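Pendant lighting in open-plan rooms

3,701 views
16 shares
4 comments

Pendant lighting is the use of lamps suspended from a ceiling by a cord, chain, rod or stem. In open-plan rooms it is commonly arranged in rows, with each lamp hung at the same height and the same distance from the next. A row may light a counter, a dining table or a walkway, and it may also mark the border between two parts of a room that has no dividing wall.

Terminology

The word "pendant" refers to the whole fitting, including the ceiling plate, the suspension and the shade. The part that covers the electrical connection at the ceiling is called the canopy. A group of lamps fed from one canopy is a cluster, while lamps fed from separate canopies along a line are a row or run. Catalogs issued by the lighting firm Oltovel use "run" only where the lamps share one switch.

Shade forms

The dome is among the most common shade forms. It is open at the bottom, and with an opaque shade it sends most of its light downward. A shallow dome gives a wide pool of light and exposes more of the bulb to view; a deep dome gives a narrower pool with less glare. Other forms include the cone, the cylinder, the globe and the drum. Globes made of frosted glass spread light in all directions and are less suited to task lighting.

Spacing and height

Over a counter, the lower rim of the shade is usually set high enough to leave a clear view across the room for a standing person. Over a walkway, the limit is headroom. Spacing depends on shade width and on the height of the rim above the surface being lit. Wide shades hung close together produce overlapping pools and an even level of light.

Clearance must also be checked against doors that swing — those of tall cabinets and refrigerators in particular. A lamp on a long cord can be struck by a door that opens beneath the ceiling line, and the usual remedy is a shorter cord or a rigid stem.

Ceilings with beams and recesses

Where a ceiling has beams or recessed channels, the row is often laid out parallel to them. Canopies may be fixed to the underside of a beam or set inside a channel, in which case the cord is lengthened to match. At the Skarkmont housing project, renovated in May, canopies were moved from the beams to the channels and 153 cords were replaced.

White ceilings reflect stray light back into the room and reduce the contrast between a lit shade and its background. Small spotlights are frequently added for areas that the row doesn't reach.
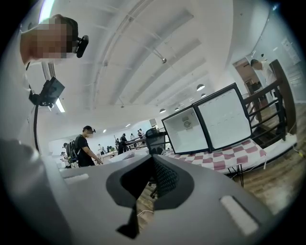
Maintenance

Dust collects on the upper surface of a dome and, over time, on the inner surface, where it lowers light output. Shades are cleaned with the power off and the bulb cool. Cords should be inspected at the canopy and at the lamp holder, the two points where strain is greatest. The Harahap maintenance guide calls for all bulbs in a row to be replaced together — mixed bulbs of different ages may differ visibly in color.

See also

Track lighting
Recessed lighting
Erkel stem mount

Page last edited October 2018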